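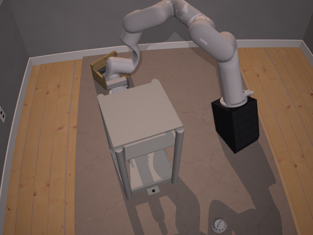 Robot arm, table and crate in one of our simulated room layouts.

About us / Our work / Equipment planning

Clamari helps small manufacturers, packing sheds and training colleges work out what automation to buy, what it will cost and where it will go. We don't sell robots and we don't take commissions from the people who do. Our clients pay a fixed fee for a plan, and the plan belongs to them.

The business was started in Kistham by Biljana Vasić and Elvira Ayala. Biljana had spent years in purchasing for a food company. Elvira programmed arms for a living and was tired of being called in after the wrong one had been ordered. There are now five of us, and we have completed 33 equipment plans.

Most jobs begin with a site visit and a tape measure. We build the room on the computer, put in the benches, shelving and power points, and then try out arms and grippers at the tasks the client cares about. Reaching in between shelves is a common one.
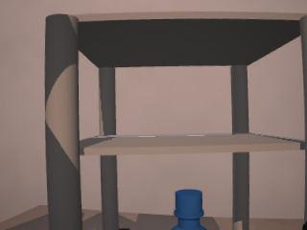
A reach figure on a spec sheet is measured in open space. Put a shelf post in the way and the useful number can be a good deal smaller, so we check every pick and every approach before we recommend a model. If a cheaper arm can do the job from a different spot, the plan says so.

The budget covers more than the arm. We list the pedestal, gripper, guarding, electrical work, freight, training and spare parts, with a separate line for the production time lost during installation — a cost that quotes usually leave out. For the Obradović packing shed we compared 2 layouts and ran 1113 simulated picks before the owners asked for prices.
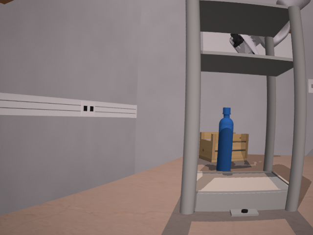

Some clients finish with a plan to buy nothing this year, or to move the shelving first and look again in October. We charge the same fee either way.

Our costing workbook, Porkier, comes with every plan. Clients can change the prices, shift hours and finance terms themselves, and we go through it with them once the supplier quotes are in.

Page updated February 24, 2024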